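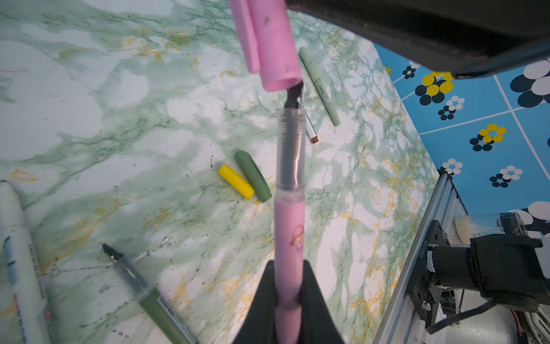 The pink pen and its cap, with the yellow and olive-green caps on the tabletop.

Pasden Pen and Paper Circle
Minutes of the year-end meeting, 27 Dec 2024

I'm taking notes again, so you get my version! We had 30 minutes before the room was needed, and we used all of them on the pen drawer.

1. Last minutes. Approved, once I fixed the name of the Henríquez shop (I'd left off the accent – sorry).

2. Pen sort. All 113 pens, pencils and markers came out for the big December check. Anything that skips after a good scribble goes in the recycling box, and 41 went in. The pink one with the little cartoon on its barrel got plenty of love and is staying in the circle's jar. I'd like it known that I voted for it first.

3. Loose caps. We talked about these for far too long. Agreed: caps with no pen go in the tin by the window, and if they're still there at the next sort, out they go. Please look through your bags at home, especially if you own something yellow or olive green that's drying out.

4. Refills. We'll order 2 boxes from Florkora. Somebody wanted to try Gruladia ink as well, but we put that off until we know what's left in the kitty.

5. Tabletop. Wipe it down when you finish, please, crumbs and pencil bits included. The marble pattern hides a lot.

6. Any other business. Blotting paper is running low. I said I'd bring a pad next time.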